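Flea beetle on young rocket and mustard, anything short of netting?
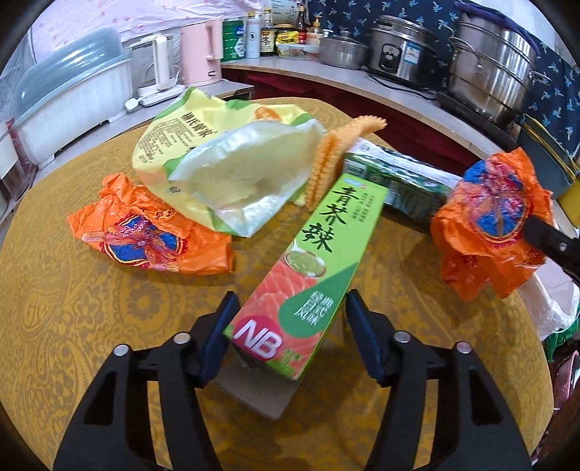

Wasabi box, green mustard on the label.

Over half my seedlings at Fledside look like lace. Sown in April, leaves full of tiny holes, and small black things ping off when I walk past. I own no netting and resent buying any.
Gemma Blackburn, Fri 9 May

Gøran Skjelbred
Flea beetle. Keep the soil damp, as they love it dry, and sow again in July when the worst has passed. Fleece works if it goes on the day you sow. Put it on now and you've built them a conservatory.

Valentyna Nechyporuk
I gave up on rocket and grow beans.

Maksym Nechyporuk
She did, and the slugs had the beans. Try radish as a decoy, 6 inches away.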